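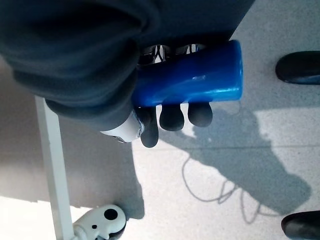 A reader of our preprint wrote to me that wrist cameras alone should be enough for a crank task, and that the head camera only adds noise. I am not sure I agree. We train one policy for a humanoid with two hands. It must find a crank handle under a panel and hold it. We have 1668 episodes. With the wrist views only, it succeeded in 29 of 106 trials. Is this a known effect, or did we make a mistake in the training?
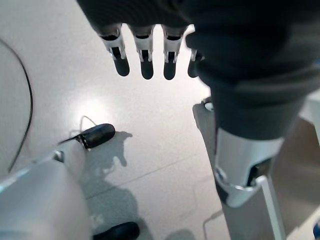
I should add that the images are resized before training, and both wrists use the same encoder. The failures are mostly in the approach. After the fingers are closed, the wrist views work well.

Posted by flallik_hands
Share 3 Comments

Fogh
I think it is a known effect. Near the goal the wrist view is very good, but in the approach it often sees mostly floor and the robot's own parts. Please check how many steps before the grasp have the handle in the wrist view at all.

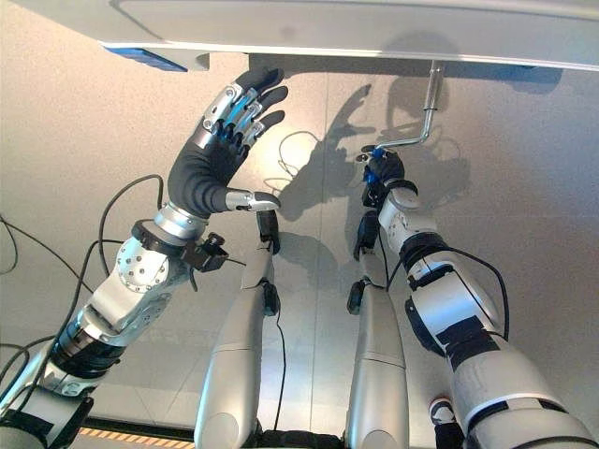
Then train again with the head view, and hide it at random in part of the batches. The policy learns to use it for the approach and does not depend on it later. Please also report the approach and the grasp as separate numbers, otherwise your reader cannot see where the loss is. And compare the trials where the hand already holds an object with those where it is empty.

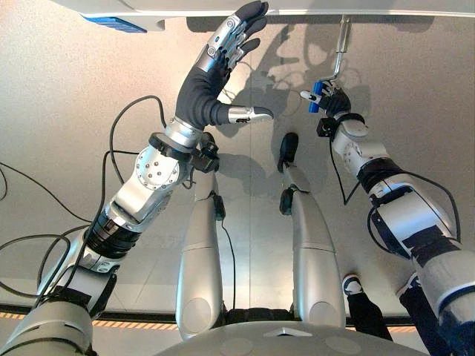
mernberg_lab
Same problem in our group. More data did not help, we went from 1030 episodes to more and the curve stayed flat. Check the time sync of your cameras first.

Share 1 Comment
Search this site Go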